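From: Lionel Cropper
To: Mostyn Gardeners list
Date: 24/06/2021
Subject: Re: Runner beans, and what to do about the far border

Dear all,

Thank you for the replies, and sorry to have been so slow with mine. We had family staying at Nustovton all last week and I hardly got near the keyboard, or the greenhouse come to that. I'll take Grola's questions first, as she has been waiting the longest.

> Lionel, you said in January you were going to try the beans up
> strings this year instead of canes. Did you? Mine have stopped
> dead at knee height and the lower leaves are going yellow.
> Also, has anyone dug out an old border without doing
> themselves an injury? Ours is all couch grass and Spanish
> bluebells and I am inclined to give up and lay turf.
> Grola

I did try the strings, Grola, and I'm half pleased with them. They were lovely and quick to put up, far less of a performance than canes, but the wind comes straight across the field here and by the end of May the whole lot had gone as slack as a hammock. I've since added a stout post at each end and pulled everything tight again, and the beans have forgiven me and are nearly at the top.
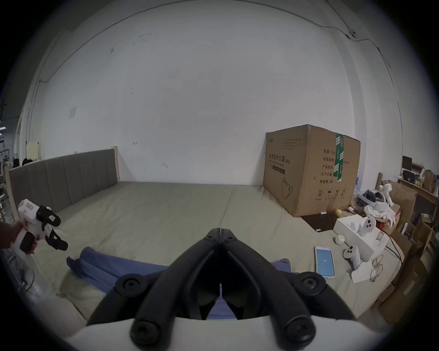

Yellow lower leaves at this time of year would make me think of the cold nights we had at the start of the month, and I wouldn't worry too much if the new growth is a good colour. Give them a proper soak in the evening, a whole can between a few plants, and then leave them be for a couple of days. Little sips every morning only bring the roots up to the surface. A mulch of grass clippings helps as well, so long as you keep it away from the stems. If they're still sulking in a fortnight, write again and we'll all put our heads together!

Now, the border. Please don't turf it yet! Ours was every bit as bad when we came, and I cleared it over two winters with a fork and a good deal of muttering. I'd go about it like this:

1. Mark off a piece no bigger than a tabletop and do only that piece. Have your tea. Do another when you feel like it.

2. Use a fork and never a spade, as a spade chops couch into little lengths and each one comes up again. Shake the soil off and put the roots in a lidded bucket of water for a month or two before they go anywhere near the compost. 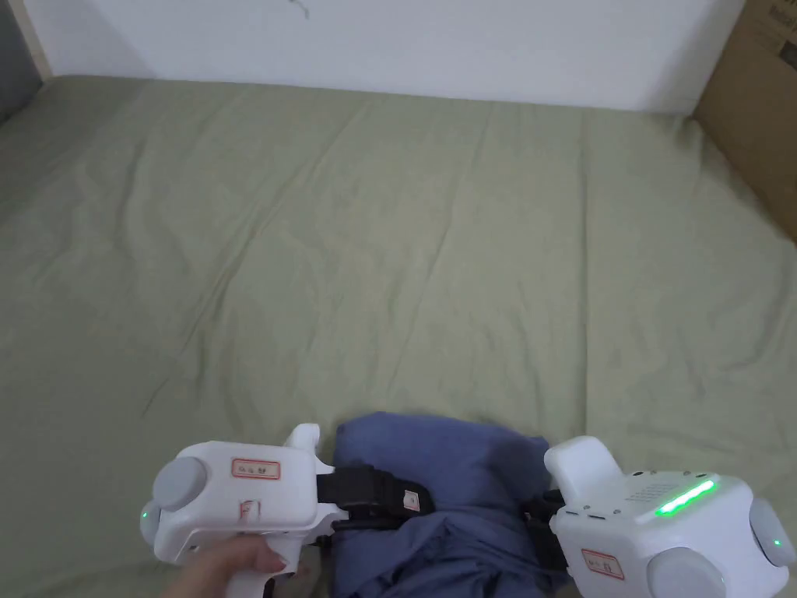
3. With the bluebells, wait until the leaves are dying back but you can still see where they are, and go down a good deal deeper than you think you need to. I took 434 bulbs out of a bed you could step across (I kept a tally on the shed door) and there were still more this spring.

4. Cover whatever you've cleared with thick cardboard and a layer of compost, and plant squashes or potatoes through it for the first year. They shade everything out and you get a supper or two from it.

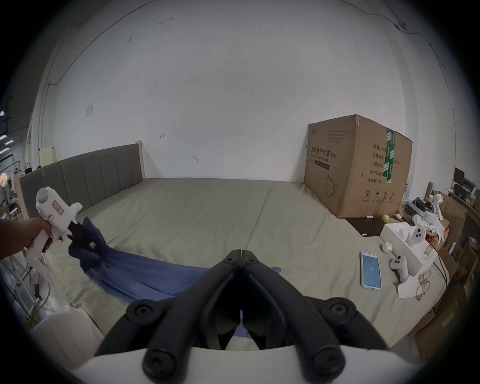 My knees would like me to add that a kneeler with side handles is worth every penny. I held out against one for years out of pure vanity and I do regret it.

Trikum asked separately about swapping plants. I have seven good pots of astrantia, the dark red one, and six hardy geraniums that I think are 'Johnson's Blue' but wouldn't swear to in court. They're by our side gate, so do come and help yourselves – just mind the step, which is loose. In return I'd dearly love a bit of white sweet rocket if anyone has seedlings to spare. Mine didn't come back and I miss the scent in the evenings.

All good wishes, and fingers crossed for some rain,
Lionel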